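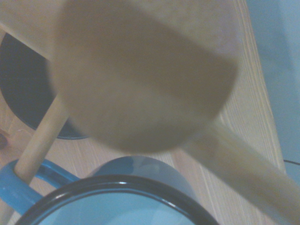 4. Oiling and Care of Wooden Utensils and Worktops

This section applies to all Staltwood untreated utensils, boards, and tabletops. Treat new items before first use and repeat the treatment every 8 weeks.

4.1 Preparation

1. Wash the item by hand in warm water with mild dish soap. Do not soak.
2. Dry with a clean towel and stand the item upright overnight.
3. Sand any raised grain lightly with 600 grit paper, working along the grain.
4. Wipe away all dust with a dry cloth.

4.2 Applying the Oil

1. Shake the bottle of Jenellow Finishing Oil and pour a small amount onto a lint-free cloth.
2. Rub the oil into every surface, including end grain and the underside of worktops.
3. Leave for 17 minutes, then remove all excess with a second cloth.
4. Allow to cure overnight before contact with food.

Note: End grain absorbs more oil than face grain — a second coat may be applied the next day.

CAUTION: Oil-soaked cloths can catch fire without a flame. Lay them flat outdoors to dry, or place them in water in a sealed metal container before disposal.

CAUTION: Do not place treated items in a dishwasher, microwave, or oven. Damage of this kind is excluded from the warranty (see Section 7).

4.3 Stains and Odors

Apply coarse salt and half a lemon to the affected area, rinse, and dry. Repeat 4.2 once the surface is fully dry.

Search this manual Go
8 comments
Contact Staltwood Customer Care | © Staltwood | Back to top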